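Workshop notebook, March
Desktop refurbishing, second bench

Started 8:40. Coffee first, then the tower from the Plivska lot. This is the one which was set aside last month with the note "no display, fans turn". The side panel is already off and is leaning against the shelf, please do not put it with the scrap, it is the only one from this lot without a dent.

I laid the case on its side on the slatted table. I know that some of us prefer the wooden bench for this work, but small screws roll less on the slats if you put the magnetic dish close to your hand. The ones that do fall go through to the tray underneath. I emptied the tray before I began, and it had many screws of the M3 kind and one jumper cap. They are now in the jar.

Order of work for today, as I wrote it on the cover of the folder:

look at the board with power disconnected
check the seating of the cards and the memory
open the socket, look at the contacts
try the known good processor
write everything down before lunch and not after

The last line is for myself. In the previous tower I wrote the notes in the afternoon and I mixed the two memory kits. It cost me one more hour.

First look. The power cord was out since yesterday evening. I pressed the front button with the cord out, as we always do, and then checked the board around the socket for raised capacitors. I did not find any with a swollen top. There is dust in the lower part of the case, grey and dry, not the sticky kind we had in the machines from the restaurant. I used the soft brush and the small vacuum on the low setting.
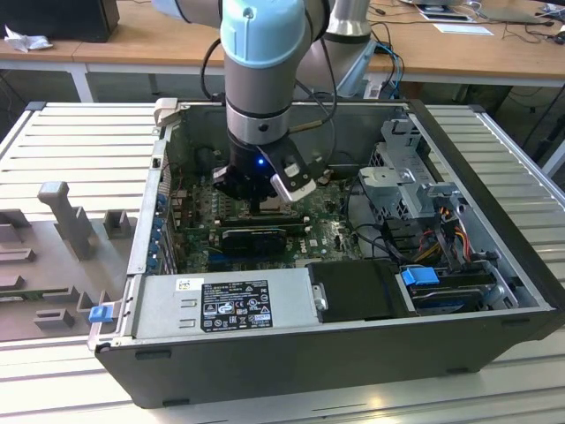
The question about the power supply is still open for me. On the Zallis tester it gave normal values on all the rails, but the tester makes only a light load, and I have been wrong before when I trusted it too much. I wrote "passed, light load only" on the sheet. If the machine restarts by itself under the long test, I will change the supply first and ask questions later. There is a spare of the same size in the cabinet, second shelf, behind the box of fans.

Expansion card: I want it out of the machine for the first start, if the board has its own video. I looked in the manual which we have on the shared drive and it says yes, but the manual is for the whole family of boards and in some places it describes ports that ours does not have. To verify with the monitor.

Drives: not touched today. The drive from this machine goes to the wipe queue, whatever happens with the rest. I wrote 823 on the masking tape, it is the next free number in the queue book. Please do not start a wipe on it without making the line in the book, we already had two drives with the same number in the winter and it was very unpleasant to sort it out.

9:50. Memory. All the sticks are out now. They are in the antistatic bag with the blue clip, in the left drawer. I cleaned the edge contacts with the white eraser and then a little alcohol on a cloth. I would like that we stop using the pink eraser, it leaves crumbs in the slots and then one has to blow them out.

The cooler came off with more difficulty than I expected. The old paste was hard like chalk. I turned it a little left and right and did not pull straight up – on this type the processor is held by the frame, so it is not so dangerous, but it is a good habit. The remains of paste I cleaned with alcohol and the lint-free wipes. The box of 200 wipes is almost finished, I put it on the shopping list.
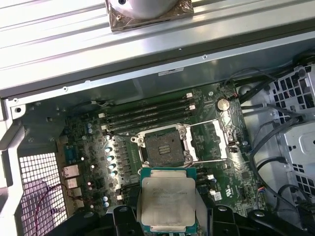
About handling processors, I write it again for the new colleagues. Hold it by the edges only, never touch the underside, and never turn it over above the board to read something. The model number is on the metal lid, so it can be compared with the support list while the lid faces up. The socket on this board has its contacts in the socket itself, so with the lever open and the pin field exposed the risk is much bigger for the board than for the chip. A bent contact can be corrected sometimes, with the loupe and a lot of patience, but I succeeded with it in maybe half of the cases. Put the notches in the right position, lower it flat, no pressing. If it does not sit by its own weight, lift it and look again. Only after that close the frame and bring down the lever. The lever needs some force and makes a small creaking sound, it is normal and it scares everyone the first time.

Contacts in the socket: I inspected them with the loupe and the side lamp from two directions. The reflections make regular lines, and a bent contact breaks the line. I did not see a broken line. In the corner there was one fibre, perhaps from a wipe, I took it out with the plastic tweezers. Not the metal ones!

Coin cell: to measure before the first start. I forgot to bring the multimeter from the other room, the Magalhães monitors are being sorted there and I did not want to disturb. Anything under 2.8 V we replace, this was the agreement.

Paste: the small tube from the top drawer. The big syringe is too old, the liquid separates and comes out first. I propose to throw it away.

12:15. Still to do on this tower:

measure the coin cell, replace if needed
paste, cooler, fan plug back on its header
one stick of memory first, in the slot recommended by the manual
first start with the monitor on the board output
if it shows a picture, the rest of the memory and then the long test overnight
fill the sheet for Tronness, they want the result for each machine also when it is bad

Also, the target for the year is 1000 machines and I was asked if we spend too much time on the "no display" ones. My opinion is that we should give each of them one morning and not more. This one has now used its morning, so it gets the first start after lunch, and if the screen stays black the board goes to the parts shelf with the socket cover on.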